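Skellwood Drawer Set: Gripper and Controller Comparison in Simulation

Data card, revised September 5, 2019
Maintainer: Chukwuemeka Ugwu

Summary

The Skellwood Drawer Set contains 3,260 simulated episodes of a two-armed robot working on drawers in furnished rooms. It was prepared to compare two controllers, Flevska and Neltex, under identical room layouts and starting poses. Both arms carry two-finger grippers. The Tkachuk finger profile was added in June and accounts for over 300 of the episodes.

Rooms vary in wall colour, floor finish and furniture placement. Large objects close to the robot are retained, as clearance around the arms is one of the conditions under study.
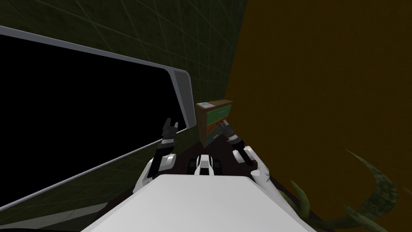
Rendered view over the torso: right gripper at the front of a partly open drawer, left gripper raised beside the monitor.

Contents

Each episode comprises rendered colour images, joint positions for both arms, gripper opening, and drawer displacement in metres. Episodes are grouped into seven room families. One family is withheld from the training portion and should be used for evaluation only.

Scoring

An opening episode is scored as complete when the drawer reaches 80 per cent of its travel. Contact between an arm and any other furniture is logged separately and does not end the episode. Results for the two controllers should be reported by room family as well as in aggregate.

Known limitations

Drawer friction is constant within a room family. Plant foliage is rendered but has no collision geometry, and contact with leaves is therefore not recorded. Finger wear is not modelled.

Corrections should be directed to the maintainer, quoting the episode number and the controller name.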